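Getting marks out of white felt?

Posted by breten_bodger, 31st May

I've got a table covered in white felt for our craft club in Trallavstead and it's gone grubby. Dusty patches mostly, plus one pinkish mark I don't like the look of! Is there a way to clean it without peeling it all off?
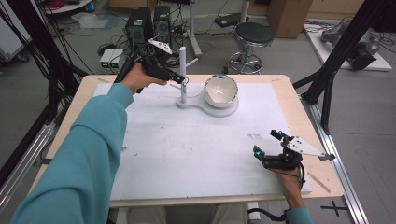 The bench, with the light wood top

I paid £29 for the felt in February so I'd love to save it.

kruger_lane
Hoover it first, with the brush bit on. Then cold water and a drop of washing-up liquid, dabbed with a white cloth (never rub, it goes bobbly).

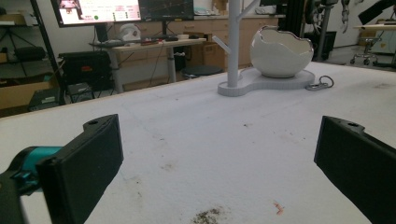
Pink ones can be a pain, so try a hidden corner before you put anything stronger on it. I left mine to dry overnight and it came up lovely.

mossy187
just buy more, the market in Custport does it off the roll. mine lasted 9 months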